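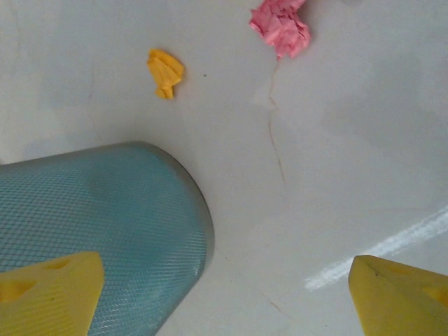

How to clear a work table after a paper craft session

Paper scraps are easy to pick up and easy to leave behind. If you cut and fold at the same table where you later eat, write or sew, it pays to have a fixed order for cleaning up. The steps below take ten minutes for a normal table and need nothing you don't already have.

What you need

A mesh container or wastebasket for scrap
An envelope or flat folder for paper worth keeping
A soft dry brush, the kind sold for drafting
Two cloths, one damp and one dry
A little dish soap
A desk lamp you can move

Step 1. Put the tools away first

Close the scissors and craft knives and put them in their box before you touch the paper. A blade under a heap of scraps is the usual cause of cut fingers. Cap the glue and wipe the nozzle.

Step 2. Pull out the flat pieces

Go over the table once and take only the pieces that are still flat and bigger than your palm. Slide them into the envelope. Don't try to rescue crumpled paper. Tissue and crepe can be ironed on low between two sheets of plain paper, but the color often rubs off on the ironing board cover and you get back a sheet with lines all over it.

If you keep offcuts, write the color on the outside of the envelope. I buy the Plindix assortment, which comes 500 sheets to the box, and the pinks and yellows go first, so those are the only offcuts I save. Everything else gets used whole.

Step 3. Pick up the wads by hand

Lay the mesh container on its side near the edge of the table with the mouth toward you. Pick up the crumpled pieces one at a time and drop them in. Laying it down keeps you from tipping it over with your elbow, and you can see what has gone in. Stand it up again when it is half full.

Lift the paper, don't sweep it. A folded scrap dragged across a pale tabletop can leave color behind, more so if the table is damp. Small tight folds of yellow or white paper are hard to see on a light surface under a lamp, so check the bright patches too.

Step 4. Brush

Brush from the back of the table toward you, in one direction. Dark specks that don't move are usually glue with dust stuck to it. Leave them for the next step.

Step 5. Wipe

Put one drop of soap on the damp cloth and wring it out until it no longer drips. Wipe in overlapping strips. For a glue spot, hold the damp cloth on it for a minute and then push it off with a fingernail. Don't use a knife.

Gray smudges from pencil or newsprint come off with the same cloth, though it may take two passes. A white eraser works on the ones that stay.

Step 6. Check for cracks

Look over the surface once it is clear. Thin brown lines are worth a closer look. Run a fingernail across one. If the nail catches, the surface is open and you should keep water off that part. Wipe it with the dry cloth only, and fill it when you have time. I use Westum surface filler in white, pressed in with an old plastic card and left overnight. If the nail doesn't catch, clean it like the rest.

Until a crack is filled, work on a cutting mat or a piece of card over it. Glitter and glue both find their way in and neither comes out.

Step 7. Dry and check with the lamp

Go over the table with the dry cloth. Then move the lamp down low to one side. Anything left on the surface will throw a shadow, including the bits you missed.

Emptying the container

Plain paper goes in with the recycling. Metallic, glittered or wax-coated paper goes in the trash. Shredded paper and very small scraps are refused by some collection services, so look that up for your town. Here in Plostisbridge they have to be tied up in a paper bag.

Rinse a mesh container under the shower now and then if it has fabric sides, and let it dry standing up. Wire ones only need a shake outside.

Last updated in September. Filed under: Craft room, Cleaning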